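Chapter 3
Keeping a Band Together: Money, Rehearsals and Rows

I joined my first proper ensemble at the age of 12, on third clarinet, and for years I thought the music was the hard part. I'd sit there counting rests, cross with myself over a squeaky top note, with no idea that two rows behind me the whole thing was close to folding over the hire of a hall. I know better now! This chapter is for anyone who has to run a group as well as play in it, and we'll start with the least glamorous bit, which is what a rehearsal costs.

Take the Komness Wind Band, where I did my first stint as manager. One September we had £548 in the account and bills of £535 already waiting, before a single part had been photocopied. Colin Rudd, our conductor, wanted an extra percussionist (he always did) and I had to tell him no in front of everyone. I handled it badly. We'll come back to that row later in the chapter, as there's a lot to learn from it.
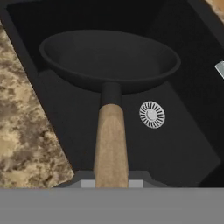
Rehearsal time is the thing groups waste most, and they waste it in the first few minutes. Chairs, stands, tuning, a chat about parking - it all comes out of the hours you've paid for. When I moved on to Mạch, a much smaller group, Khôi Lã had us write down what each player needed in reach before the first note, and the percussion list was the long one. Percussionists will hit anything, after all. A black frying pan with a wooden handle, left in a sink, is just washing-up to you and me, but to Lợi Tôn it was an instrument, and if a piece called for one it went on the list along with the beaters. I still use those lists.

Then there's the question of who decides. Mạch chose its pieces by a vote, Komness left it to Colin, and I've seen both ways end in sulking. Before you read on, jot down how your own group picks its programme, and who last disagreed with the choice. Keep the note handy - you'll need it for the section on players' meetings, where we begin with seating.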